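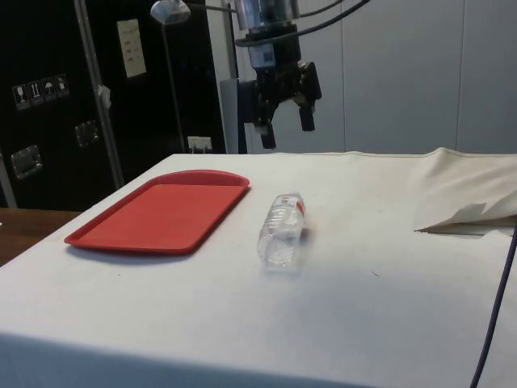 Plastic water bottles look so simple, but they are full of clever tricks! The wall of a bottle can be thinner than a fingernail, and thin plastic bends easily. So how does it keep its shape? Look for the ribs, those ridges going around the bottle lying on its side next to the red tray. Fold a sheet of paper back and forth like a fan and it gets stiffer – ribs work in much the same way.

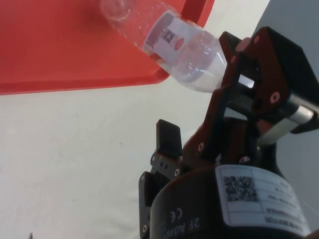 Now try the rolling test. You need an empty bottle, a tray with a raised rim and a flat table.

Lay the bottle on the bare table and give it a tiny push. Off it goes! Next, lay it in the tray and push again. This time the rim stops it. Do each test 3 times, because one push is never quite like another.

Then stand the bottle up and tap it near the top. Wobbly, right? Pour in 2 big spoonfuls of water, screw the cap on tight and tap again. The water sits low down, and a low weight makes things harder to tip over.
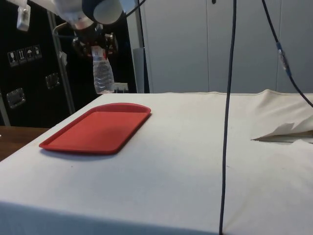
Safavi wrote to us from Dremdale to say that a bottle filled right to the top fell over more easily than one with a little water in it, and could that be right? Yes, it could! A full bottle carries weight all the way up, so its balance point is higher. Try it over the sink, with a towel handy.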